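SPEAKER NOTES – "Salt Your Beans, and Other Things I Got Wrong"
Constanza Lucero
Slot: after lunch. 30 minutes including questions. Talk slower than you think.

OPENING (no slide)

Wait for people to sit. There will be coffee cups.

My first cooking job was at a place called Jollska, which served 481 bowls of bean soup on its best day and has not existed for a long time. I don't think the soup closed it. The soup didn't help.

The chef had one rule for dried beans: never salt the water. Salt makes the skins tough. He said it the way other people say don't touch the stove. I believed him for eleven years and I taught it to people, some of whom may be in this room. Sorry.

Pause. If anyone from Jollska is there, wave.

SOAKING

Ask for hands: who soaks overnight? Who forgets to soak overnight and then makes pasta?

Main point is that a soak in salted water gives you a bean with a softer skin and seasoning all the way in. Tablespoon and a half of kosher salt to two quarts of water for a pound of beans. Overnight on the counter if the kitchen is cool, in the fridge if it's summer. Drain, rinse, start again with fresh water.

Quick soak for the pasta people: boil two minutes, lid on, heat off, one hour. It works. It isn't as good. Move on before someone asks about baking soda, which I get to later.

THE POT

Water an inch over the beans. Onion cut in half, a bay leaf, garlic if you're in the mood, more olive oil than you would admit to a doctor. Boil hard for ten minutes, then turn it down until you see a bubble here and there.

Say clearly: red kidney beans need that hard boil. Do not put them raw into a slow cooker on low and go to work. They can make you properly sick. Don't do a joke here. I did one in February and a woman wrote it down.

Timing. Everyone wants a number. The number depends on how old the beans are, and the bag won't tell you. Start tasting at 45 minutes. Eat five beans, since one bean will lie to you. If all five are creamy you're finished. If four are creamy and one is a pebble, go and sit down again.

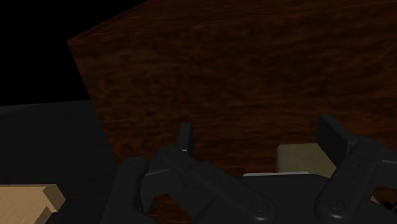
ACID

Tomatoes, vinegar, lemon, wine. This is the thing that really does keep beans hard, and it has let salt take the blame for generations. Add any of it after the beans are soft.

Tell the Gazi story. Short version! I was cooking for a family lunch, the recipe came from Gazi, my neighbor's handwritten notebook (the notebook has a name, it's on the cover, I never asked), and it said "tomatoes, then wait." I put the tomatoes in at the start. We waited. We ate bread, then cheese, then dessert. The beans were served as a snack during a movie.

If running late, cut the movie.

HARD WATER AND BAKING SODA

Some of you have hard water and have been blaming yourselves. A quarter teaspoon of baking soda per pound will fix most of it. Any more and it tastes like a swimming lesson. Old beans get the same treatment, though there's a limit, and the bag from the back of my mother's cupboard was past it. We used those as pie weights. They are still pie weights.

THE LIQUID

Don't pour it out. If you remember one thing from today and it isn't the kidney beans, let it be this. (Make it the kidney beans, though.)

Cool the beans in their liquid so the skins don't split. Store them in it. Five days in the fridge, months in the freezer. Use it where you'd use stock: rice, soup, loosening a pasta sauce. I made a risotto with it once for Illel, our supper club, and two people asked what kind of chicken it was.

WHAT TO BUY

Have the list ready, people photograph it.
Small white beans for soup.
Pintos for mashing.
Chickpeas for everything, soak them longer.
The Skollovov beans are the big speckled ones on the tasting table. They cost too much and I buy them anyway. 700 grams feeds six, or four of my relatives.

TASTING

Two bowls, same bean, same pot size, one salted from the soak and one salted at the end. Don't say which is which. Let them argue. On Wednesday's run-through the vote went the wrong way and I had to pretend that was interesting.

Check that the spoons came. Ordered 100, plan for about half of them to walk off.

QUESTIONS I ALWAYS GET

Pressure cookers: yes. Still soak, still salt, let the pressure drop by itself.
Canned: fine. Rinse them, warm them in olive oil with garlic, don't apologize at the table.
Do you skim the foam: if it bothers you. It doesn't bother the beans.
The gas question: somebody will ask it at great length and with personal details. Soak, drain, eat beans more often, your body gets used to them. Then point at someone on the other side of the room.

CLOSE

Thank the kitchen. Recipe sheet is by the door. Take the leftover beans home, and bring back the containers this time.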